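Wrist cam, sim rebuild - notes, April 27, 2023

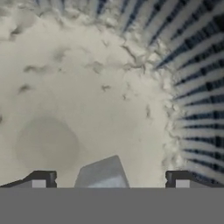

Grendley Building / Manipulation Software / Bereo project notebook

New render from the Jondetti scene file. Fingers both in view at the bottom, grey block between them, sitting left of centre. Wider gap on the right finger side, so the centring term should be pushing the gripper left. It isn't. Commanded offset comes out near zero and the grasp score is happy with itself. Suspicious.

First thought was the finger mask. Checked it - mask covers the black parts but leaves the two pale insets near the inner ends as foreground. So the segmenter gets two small light patches at the same height plus the block, and takes the mean of the lot. Explains the near zero offset. Grew the mask to swallow the insets, offset now has the right sign. Magnitude still low.

Second thing: bottom of the block is hidden by the housing, so the centroid is of the visible bit only. Old code assumes whole object. Need to either fit the outline or just use the upper edge. Going with upper edge for now, the slanted top will bias it a bit to the right but I can live with that untill the fit is in.

Shadow. Big soft round one on the pale surface left of the block. At threshold 80 it gets picked up as an object, at 100 it goes away but so does part of the block face. Don't want to tune my way out of this. Try depth check before accepting any blob.

Striped region on the right is bad for the feature tracker. Of 546 corners 267 land on the stripes, and they match to each other more or less at random when the wrist rotates. Pale area gives very little apart from the small dark flecks and the ragged edge where the two surfaces meet. Christodoulou weighting (downweight anything with a near twin in the same neighbourhood) ought to help, branch exists, never merged since November.

To do
- mask commit, with the insets in the test
- depth check on blobs
- rebase the weighting branch, rerun same seed
- ask whether the real gripper has teh same insets or if its only the sim model

Don't trust grasp scores from before today's mask change.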